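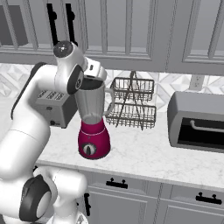

*Dernière modification de la page : février*

# Filmer une cuisine sans jamais en sortir : rapport de projet sur « Prokwood »

Je préfère prévenir tout de suite, j'adore les huis clos ! Quand il a fallu choisir un sujet pour l'atelier d'analyse de film, je n'ai pas hésité longtemps : ce serait *Prokwood*, le deuxième long métrage d'Emrys Landeg, 104 minutes entre quatre murs, et une comédie qui glisse si doucement vers le drame familial qu'on ne sent pas la bascule.

L'histoire tient en peu de mots. Deux sœurs reprennent la maison de leur mère à Badesmont et doivent décider, avant le matin, si elles la vendent. L'aînée veut signer. La cadette prépare à manger, beaucoup trop, pour gagner du temps (le dîner devient vite interminable, et c'est très drôle). Puis arrive Halliday, l'acheteur, que tout le monde attendait odieux et qui se révèle charmant, ce qui complique tout.

## Ce que j'ai cherché

Ma question de départ portait sur le rythme : comment tenir le spectateur quand le décor ne change pas ? J'ai donc relevé tous les plans du film, à la main, dans un tableau. J'en ai trouvé 789. C'est énorme pour un huis clos, et j'avoue que je m'attendais à bien moins, tellement le film paraît calme.

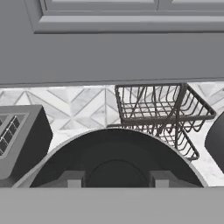

*Texte et relevé des plans : Hatsue Kawaguchi, association étudiante Gestus*

## Ce que le relevé montre

La première moitié est très découpée. Les sœurs ne partagent presque jamais le même plan, on passe de l'une à l'autre au milieu des phrases, parfois sur une simple respiration. À l'entrée de Halliday, Landeg ralentit d'un coup : les plans s'allongent, les deux femmes se retrouvent côte à côte, et on comprend qu'elles viennent de refaire alliance sans un mot de dialogue. Quelle idée magnifique !

Le son m'a demandé plus de travail. J'ai réécouté la scène du dessert au casque, quatre fois, et j'y ai repéré un bourdonnement très bas qui s'arrête net quand l'aînée pose son stylo.
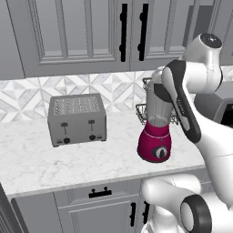 Ce même bourdonnement revient dans la dernière bobine, plus fort, sous la voix de la mère enregistrée sur le répondeur. Je l'avais complètement manqué à la première vision.

## Réserves

Tout ne me convainc pas. Le monologue de Halliday sur son enfance dure trop longtemps et répète ce que l'acteur jouait déjà très bien avec les yeux. Mon relevé a aussi ses faiblesses : dans la scène de la panne de courant, certains raccords se font dans le noir et j'ai dû trancher à l'oreille.

Pour la suite, je voudrais appliquer la même grille au premier film de Landeg, tourné entièrement en extérieur. Le tableau complet est en annexe, avec les minutages.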